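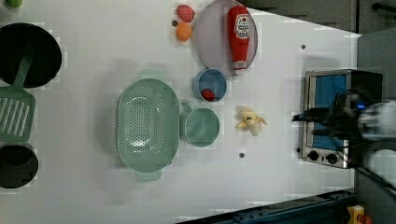
Chapter 14: Pretend Food, Real Claims

Open any early learning supply catalogue and you will find the play kitchen near the front, with a list of promises beside it. A colander and a few pieces of toy fruit will build vocabulary. A toaster oven with knobs will teach sequencing. Pots in two sizes will prepare a child for measurement. The Mac Giolla spring catalogue, which many centres in our region order from, attaches 70 separate "learning outcomes" to its kitchen range, and a slotted spatula alone gets four of them.

This chapter asks you to be harder to please. Play kitchens are popular with children, and we have no wish to talk anyone out of buying one. Our quarrel is with the habit of treating the objects as if they did the teaching. By the end of the chapter you should be able to look at a tabletop of play food and say what it offers, what it might offer with an adult nearby, and what has simply been printed on the box.

We start with the objects themselves. A strawberry, a banana, an egg and a bottle of ketchup make an odd meal, but they make a fair sample of what turns up in a play kitchen. Sets get mixed. Pieces go missing and are replaced by pieces from another maker, in another scale. A student who has only seen play food laid out in a catalogue is often surprised by this, and tends to assume that something has gone wrong.

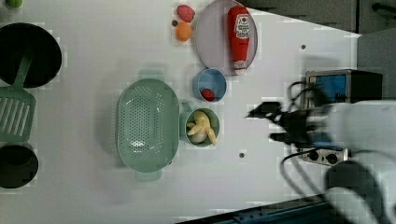
LOOKING BEFORE EXPLAINING

Take the green cup beside the colander. It has a banana in it, and an egg. The strawberry has the blue cup to itself, and the colander has nothing at all.

When we have used this kind of arrangement in class, students explain it straight away. The fruit is being sorted by colour. The egg and banana are going to be mixed for pancakes. Someone is learning one-to-one matching and has got as far as the strawberry. Each of these is a reasonable story and none of them can be read off the cups. You would need to have watched the pieces go in, and even then you might want to ask.

Practise writing two columns. In the first, put only where things are: strawberry in blue cup, bottle lying on plate. In the second, put what you think it means, and leave space for at least one other reading. If your second column is longer than your first, go back to the table.

The Curulero observation sheet, used in many placements, has one box for both. We suggest ruling a line down the middle of it.

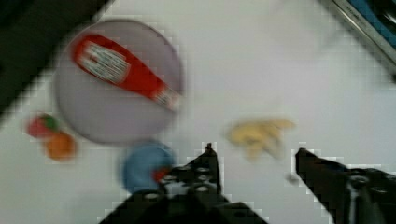 Figure 14.3 Plate with ketchup bottle; toy food on the table beside it.

A plate invites a different sort of guess. Food on a plate is "served"; food next to a plate is "spilled" or "waiting". Be careful with these words. A plate is also a flat place to put a bottle down. Adults use real plates that way every day, and we don't record it as symbolic play.

The same caution applies to the claim that realistic toys lead to richer pretending. The best-known local attempt to test it is the Mindley study, led by Cathal Ó Flaithearta, which compared detailed play food with plain wooden blocks across 119 children. The detailed food was picked up sooner. Whether it was played with any better depended heavily on who was scoring, and two scorers watching the same session often disagreed. The report says so plainly on its last page. The supplier leaflets that mention the study leave that page out.

Cost deserves a mention too. A full Griltance kitchen corner comes to about 3000 dollars. Before a centre spends it, someone should ask what the children are doing with the pots it already owns. 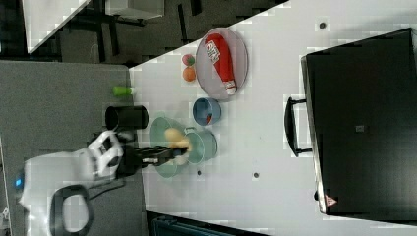
14.1 Containers and What Goes in Them

Most play kitchens have more containers than food, and the containers get less attention than they should. Pots, bowls, cups and colanders can all be filled and emptied, and that is a large part of what young children do with them. Naming the food often comes later, if it comes.

Before reading on, collect five containers from your own kitchen and a handful of things that fit in some of them but not all. Set them on a table where a child you know can reach them. Say nothing about cooking. Write down the first thing that is moved, and where it is put.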